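Home | Courses | Handouts | Reading list | Contact

Fidstead Evening Classes
Living with Cats, Unit 4: Scratching
October 2021
Reading time: 3 minutes

What scratching is for

Scratching is normal behavior in all cats. It pulls the worn outer layer off the front claws, stretches the shoulders and back, and leaves a mark. The mark has two parts, the visible scrape and a scent from glands between the toe pads. A cat that scratches the arm of the couch is using a spot that other animals and people pass often.

Kittens start scratching at a few weeks of age and keep it up for life. Older cats may scratch less if their joints are sore, and their claws can grow thick. Check them more often.

Where cats scratch

Most cats scratch after waking, so places near the bed or favorite chair get used first. Doorways and the edges of main rooms come next. A post put in a spare room or behind the dryer will usually be ignored.

Texture matters. Many cats like sisal rope or sisal fabric, some like cardboard, and a few want bare wood or carpet. Look at what the cat has already damaged. If it is a rug, try a flat pad. If it is the side of a chair, try a tall post.

Choosing a post

- Height: the cat should be able to stretch out fully. For an adult cat that means 30 inches or taller.
- Base: wide and heavy. A post that tips once may not be used again.
- Number: one for each cat, plus one extra, in different rooms.

The Cundia post we pass around in class is sisal fabric on a square base. The Gakum pad is plain cardboard and lies flat on the floor.

Moving a cat off the furniture

Put the new post right next to the damaged spot. Cover the spot with a smooth throw or double-sided tape. Give a treat when the cat uses the post. After a few weeks, shift the post a few inches at a time toward where you want it. Do not hold the cat's paws against the post, and do not shout or spray water. Both tend to make a cat nervous of the person.

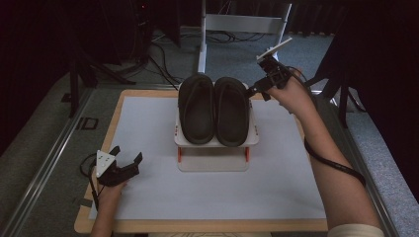 Should I throw out an old post once it is shredded?

Keep it until the cat is using the new one regularly. The worn surface and the scent are what draw the cat back.

Trimming

Trim only the clear, curved tip and stay well away from the pink part, called the quick. Two or three claws in one sitting is enough for a beginner. Claw trimming is covered again in December, with the Unit 6 handout on grooming.

3 comments

tabbyporch: Moved the post next to the couch and she used it the same night. The couch arm is still a mess.

Rill_88: Is the Zacharias cardboard refill the same size as the Gakum one? Mine slides around in the tray.

mdl: Mine only likes the doormat. Bought a second doormat.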